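**Shift changed to hand-held gripper work, is this normal?**

Posted in Workplace, Prustance Community Help

I have packed and sorted kitchenware at Jusberg for 15 years. From July part of my shift is putting cutlery into a caddy with a hand-held gripper, so the Narnach arm can be trained on it. Same hourly rate, no piece bonus. Can they do that, and what happens to us afterwards?

**Wilczyńska**

Two separate things there.

- The bonus. If it is in your contract they need your agreement to drop it. Ask in writing.

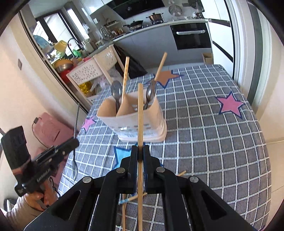 - The job. We went through it at our site. Of 43 packers, 4 moved to checking and the rest stayed on the line with different hours. Chopsticks took the longest, spoons were easier.

Keep a note of how long you spend on it each day. Our sessions had a mixed pile to start from. 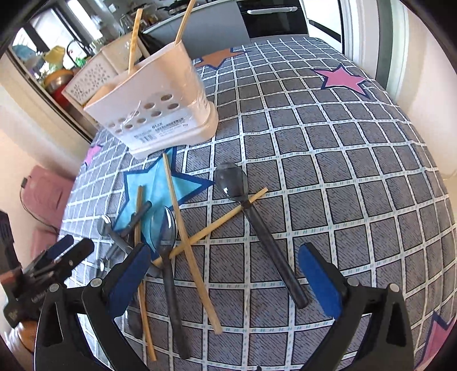 *Spoons and chopsticks on the cloth, caddy still in its film*

**dayshift334**

It's normal now. My wrist ached in the first week so ask for breaks. Don't know about the bonus, we never had one.

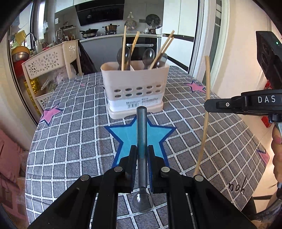

Jusberg, 22 September 2018

Update from me, the original poster. I asked in writing as suggested. The bonus is back for gripper hours and we swap over after each break. No answer yet on what happens next year.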